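[Drirnora-users] Re: teaching the RAM insertion by remote control
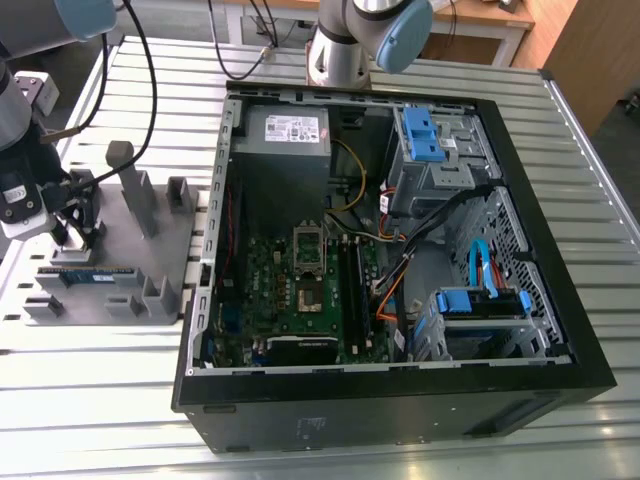 Category: Teleoperation

Prev by date | Next by date | Thread index | List archive

March 25, 2024

> We recorded 20 runs on the Erkent bench by hand guiding, and the arm
> pushes at an angle when it reaches the slot. Would remote control
> give cleaner data?

For us at Imier it did. With hand guiding, our own push ended up in the force readings. Use the leader arms and keep the case on its side, panel off, with the module flat in the fixture. Start every run with the gripper just above the fixture.

Go slowly over the last part and stop before you press. Then press straight down in one motion. Throw out any run where you had to regrip.

We kept 695 of 941 runs. The Güler plugin trims the pauses, so check that it leaves the stop before the press alone.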